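Grudach Handling Cell: Equipment Progress Report
Prepared by: Oduor Mfaume
Date: Apr 22, 2018
Project: Forkomden mixed-item bin picking, equipment phase

1. Status

The equipment phase is on schedule against the plan accepted in October. The arm is mounted and running. Gripper fingers have been through two design changes. Two purchases remain open: the replacement cable set and the second work bin. Neither holds up picking trials at present, but the cable set will have to be on hand before the cell runs unattended.

2. Spending

Funds for small equipment in this period were $2,000. Of this, $1,147 has been spent on finger stock, air fittings, clamps and cable. A further $300 is committed to Tinard for the replacement cable set, order placed, delivery date not confirmed. The remainder is uncommitted. We ask that it be carried into the next period and kept under the same budget line.

Arm service is paid from the site maintenance budget and does not appear in these figures.

3. Purchasing decisions

Fingers. We looked at buying finished fingers from Pilkington and at molding our own. The purchased set was stiffer and would have needed a new mounting plate. We chose to mold. Material cost is low, and a worn pair can be replaced the same day. Molding does take staff time, which the original plan did not allow for.

Bins. One gray bin is in use. The floor is scuffed from trials but still serviceable. A second bin of the same size would let one be loaded while the other is being picked. Quotes have been requested.

Cable routing. Cables are tied along the outside of the wrist. This was the cheapest option and is easy to change, but the slack has to be checked by hand after every change of tool. A proper dress kit was priced and put off until the gripper design is frozen.

4. Trials

Trials use small batches of unlike items: soft, rigid, flat and irregular. The target for this phase is 200 logged picks per item type. Rigid items have reached it. Cloth has not — the fingers tend to slide over a flat piece before they close on an edge, and several runs had to be repeated after the finger change.

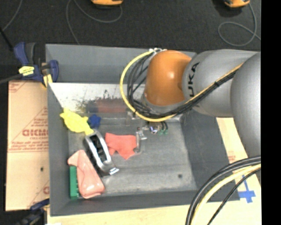
Figure 1. Mixed batch in the gray bin, lower finger at the red cloth.

Reflective items also need more work. Metal hand tools are found less reliably than plastic items under the present lighting. We will try a diffuser before asking for any new light source.

5. Requests and next steps

Approval is requested for the carry-over in section 2 and for the second bin once quotes are in. A cost for the dress kit will be included with the next report so that it can be weighed against a further round of finger molding. Cloth trials continue with the current fingers until the remaining picks are logged.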